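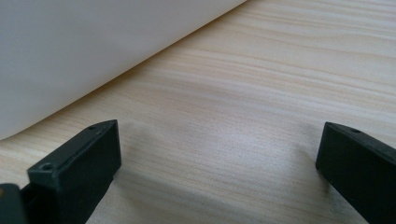

The table, with the form on it.

Search stories Enter keywords Go

The form had come from Drokstead rolled up in a tube, and it had no intention of forgetting it. I put it on the kitchen table and it bowed its back at me like a cat.

I pressed down one side. The other side rose. I pressed both and found I had no hand left for the pen, so I let go and the thing sprang up again and settled with its lower edge barely troubling the wood.

"It's supposed to lie flat," said my sister, who had read the instructions. She had read them twice, once in the voice.

We were selling the table. That was what the form was for. Our aunt had bought it from Loltereck in the days when Loltereck still made tables, and a dealer in Drokstead had offered us 278 for it, provided we filled in a declaration of its condition, on his paper, at full size, marking every scratch where it occurred. He had sent a sheet large enough to trace a pony.

"Put books on the corners," my sister said.

The books had gone to the charity shop in November. So had the lamps, the scales and the brass owl, each of which would have made an excellent weight and had spent forty years preparing for the job. What we had left was a tin of Gomia shortbread. I put that on one corner. The paper waited until I'd turned round to fill the kettle and then tipped it on to the floor.

"That was the shortbread," I said.

"I heard it."

It was past 8 by then and the bus went at half past. I leaned on the table and looked along the grain, hunting for something to declare. There ought to have been plenty. I had done my homework there for years, and so had she, and our aunt had once boned a whole salmon on it during an argument. I remembered a burn. My sister remembered a burn too, but at the other end, and hers was my fault.

We couldn't find either of them. The lines ran along, rippled a bit where they felt like it and carried on.

"She must have sanded it," my sister said.

"She never sanded anything in her life."

"Well, somebody's sanded it."

She sat down, which she hadn't done since we arrived, and laid her hand where her plate used to go. I sat down in my place. The form arched between us, taking up most of our aunt's.

"What would you want for it?" she asked. "If it were yours."

"1000."

"You haven't got room for it."

"No. Have you?"

She ate a piece of broken shortbread and considered her hallway. I could see her measuring it. Then she took hold of the form, rolled it up, and it went back into the tube without the slightest resistance.

Chmielewska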